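How Light Changes the Way a Small Bedroom Feels
Student project report, Interior Studies, second year
Nele Mühlbauer and Jannik Bauerfeind
Project adviser: Solange Guillot
Handed in 21 May 2018

Why we picked this

Our first idea was to write about paint. Then Nele moved into a room on Albers Street with one north window and a single ceiling lamp, and every color she tried on the wall looked the same tired gray by late afternoon. So we dropped the paint and went after the light, and we're so glad we did! A lamp costs less than a sofa and you can move it in a minute, and the room you get afterward can feel like a different place.

The question we settled on was simple: if the furniture stays where it is, how much can lighting alone change how people describe a small bedroom?

What we did

We worked in two real bedrooms, the one on Albers Street and a guest room in Vitemitz that belongs to Jannik's aunt, Frauke Fuchs. Both are narrow, with the bed taking up most of the floor. In each room we set up three kinds of lighting. The first was the ceiling lamp by itself. The second was two low lamps with warm bulbs, one on each side of the bed. The third was daylight with the curtains fully open and nothing switched on.

We asked 19 people to sit in the rooms for a few minutes under each setup and then write down whatever words came to mind. They got no word list. We had tried one in September and people just circled "cozy" every time, so out it went. Between setups everybody waited in the hallway so their eyes could adjust (and so they couldn't watch us crawling around with extension cords).

What people wrote

The ceiling lamp did badly. "Office," "waiting room" and "hotel, cheap one" came up again and again, and people who had liked a room in daylight often didn't like it with the lamp on. Our guess is that a lamp in the middle of the ceiling lights the top of everything and leaves faces and corners dull. Nidia Cuadros, who teaches our lighting class, told us to look at the shadows under the bed frame, and she was right, they go hard and black and make the floor look smaller.

The low lamps got the warmest words by far. One person wrote half a page about her grandmother's house in Prunano, which we have put in the appendix with her permission because it is lovely. But low lamps also made several people say the room felt tight. You see a bright patch by the bed and then not much else, and the far wall sort of comes toward you.

Daylight got the longest answers and the most mixed ones. On a cloudy morning people wrote "calm" and "clean." On a sunny afternoon in Vitemitz they wrote about dust.

Bedding matters more than we thought

We hadn't planned to look at fabric at all. Then Frauke changed the sheets in the guest room from dark green to white halfway through, and the answers shifted so much that we had to start that room over (sorry, Frauke, and thank you for the second cake). A bed is the biggest surface in a small bedroom, so white covers throw a lot of light back onto the walls and ceiling. They also show shape. Folds that vanish in a dark blanket turn into soft gray shadows on a white one, and people seem to enjoy that. Two or three dark or bright pillows are enough to keep the bed from looking blank.

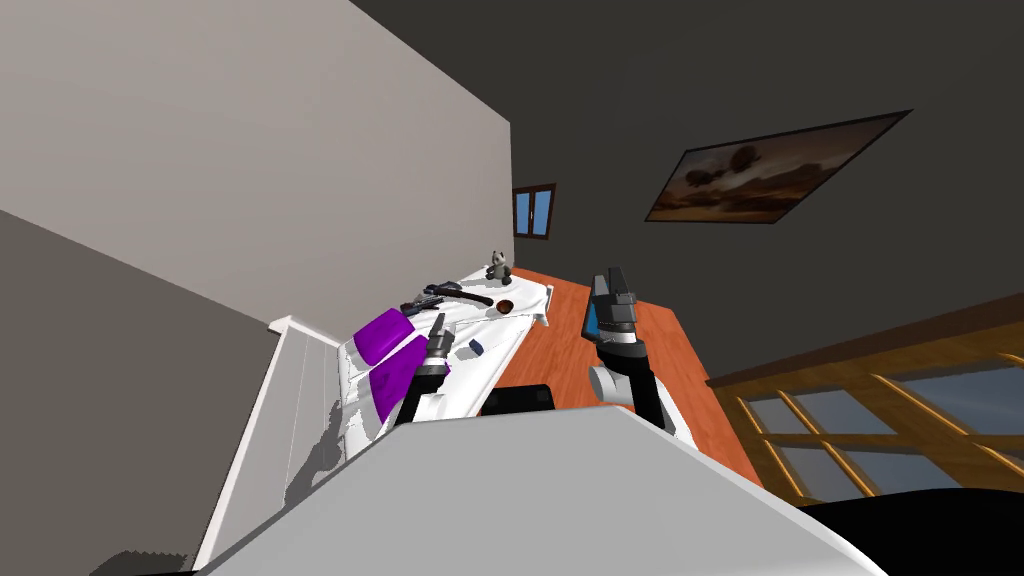
Figure 1. White bedding with purple pillows in a rendered bedroom with a wooden floor.

Floors play a part too. Both of our rooms have wood, and in the evening with the warm lamps it picked up a glow that people mentioned without being asked. We would love to repeat the whole thing in a room with carpet or pale tile.

What we would do differently

We should have kept the weather in our notes from the start. We also let friends come in pairs, and pairs copy each other's words. The bulbs were another problem: the Zarham bulbs we used on Albers Street ran out, and the ones we bought for Vitemitz were a bit yellower, so the two rooms can't be compared side by side.

Next steps

Nele wants to test dimmers. Jannik wants to try a single lamp on the floor behind a chair, pointed at the wall, after seeing it at a friend's place and talking about it for a week. Solange has offered us the small seminar room if we can find a bed to put in it.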